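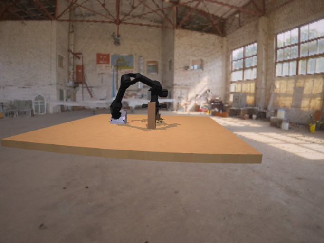
*A broad wooden tabletop in a large old industrial hall.*

# Erkia Kerden 2162 work table, after 12 months

Posted February 17, 2021

I paid $200 for the Kerden work table, model 2162, and that included delivery to the curb. It has been in daily use for a year now. I repair chairs on it, mostly re-gluing loose joints and replacing cane seats, and on weekends it gets used for whatever the house needs, from sorting seeds to painting closet doors. I bought it with my own money.

The short version is that the top is very good for the price, the legs are acceptable, and the instructions are poor.

## What comes in the box

The table ships in two cartons. The long one holds the top. The other holds the legs, the rails, a bag of bolts, two hex keys and a sheet of stick-on felt pads. My second carton showed up two days after the first, so don't clear a whole afternoon until you have both.

The top is heavy. One person can drag it across a floor on a blanket, but you will want a second person to turn it over once the legs are on. Erkia packs it with cardboard corners and a thin foam sheet. One corner of mine had a small dent under the foam. I steamed it out with a wet rag and an iron and didn't bother sending a complaint.

Every bolt was there, plus two spares. The felt pads are too thin and fell off within a month. Rubber feet from the hardware store work better on concrete anyway.

## Putting it together

The instructions are drawings only. Most steps are easy to follow, but the drawing for the rails shows them facing the wrong way. If you do it as drawn, the bolt holes in the short rail don't line up with the leg. Flip the rail end for end and they do. I lost half an hour to this.

Other notes for anyone about to start:

- Leave every bolt finger-loose until the whole base is together, then tighten in a cross pattern.
- The hex keys are soft. Use your own if you have them.
- The holes in the underside of the top are drilled a little shallow. Put a washer on each bolt or the base won't pull up tight.
- Check the bolts after a week. Mine had all loosened by a quarter turn. I checked again in the spring and they had stayed put.

## The top

This is the reason to buy the table. It's solid wood in glued strips, sanded well on the upper face and left rough underneath. The edges are square with the corners just broken. I would have liked a small round-over along the front edge, where my forearms rest, and I put one on myself with a block plane.

I laid a straightedge on it the day it came and found a slight hollow toward the middle. It was too small to matter for chair work. In August, when the garage was damp, the hollow got a bit deeper, and by winter it had gone back. The slotted holes in the rails let the top move with the seasons and I haven't seen any cracks. If you need a dead flat surface for joining panels, look at something thicker.

The strips vary in color, some with a pinkish cast and some more yellow. Over the year they have moved closer together. The part under the window is now darker than the rest, apart from one pale square where a toolbox stood for too long.

Dents happen. I dropped a clamp on it in the first week and the mark is still there. It's a work table, and I stopped noticing.

## Finish

The top comes bare and the instructions say nothing about finishing it. Don't skip this step. A coffee ring on raw wood goes in deep, and so does glue.

I used De Smet table oil, the clear one. It goes on with a rag, sits for a while, and gets wiped off. I put on 4 coats over a week, with a light sanding between the second and third. It darkened the wood more than I had expected from the label, closer to honey than to the pale color in the store. Anyone who wants to keep it light should test on the underside first. The smell was strong for two days and then it was gone.

Dried wood glue lifts off the oiled surface with a scraper. Before I oiled it, I had a drip that I had to sand out. Latex paint peels off with a fingernail if you get to it the same day. Black marker doesn't come off at all.

I put on one more coat at Christmas. The rag came away gray, so the old coat had been holding a fair amount of dirt. Lay oily rags out flat to dry outdoors before you throw them away. They can heat up and catch fire in a pile.

## Legs and base

The base is painted steel. It stands firm for light work, and pushing down on the table doesn't bother it. Pushing sideways does. When I plane along the length, there is a bit of sway, and when I plane across, there is more. I added a plywood panel across the back, screwed to clips on the rails, and that took most of the sway out. A lower shelf loaded with something heavy would help too. The table has no place to mount one, so you would have to make your own brackets.

The height is fixed. It suits me standing up, but it's too high to sit at with an ordinary chair. My neighbor is shorter and found it tiring to work at after an hour. Erkia should offer adjustable legs, and I'd have paid a little more for them.

The paint chips where clamps touch it. I've had no rust so far.

## Compared with the Skistine bench

Before this one I used a Skistine folding bench for several years. It still hangs on the garage wall and I take it along when I help someone with a job at their house. It sets up in a minute and the built-in jaws are handy for short boards. As a main work surface it was too small, and the hinge on one side had started to slip.

The Kerden has no jaws and no vise. You can bolt a vise on, but the top needs a block underneath to take the bolts, as it isn't thick enough alone. I used a piece of scrap oak and it has held well. For clamping along the edge, the overhang at the front is deep enough for any clamp I own. At the ends it's shorter and the bigger clamps hit the rail.

For a person with no permanent space, the folding bench makes more sense. If you can leave a table standing, get the table.

## Problems and service

One leg had a bad thread. The bolt went in crooked and wouldn't seat. I wrote to Erkia through the form on their site, sent the model number and the receipt, and got a new leg nine days later. They didn't want the old one back. The reply was short and it answered the question.

The return terms are less generous. You pay the freight if you change your mind, and on something this heavy that would cost a good part of the purchase price.

## Ratings

| | |
|---|---|
| Top | Very good |
| Base | Fair, good with a back panel |
| Assembly | Fair |
| Instructions | Poor |
| Service | Good |
| Value | Very good |

I would buy it again at the same price. I'd order the oil along with it and have the rags ready before the cartons came.

**Update:** A reader asked whether the top is sold without the base. It is, under its own item number, though it was out of stock when I checked this week. The bolt holes are drilled for the Kerden base, so plan on drilling new ones if you use other legs.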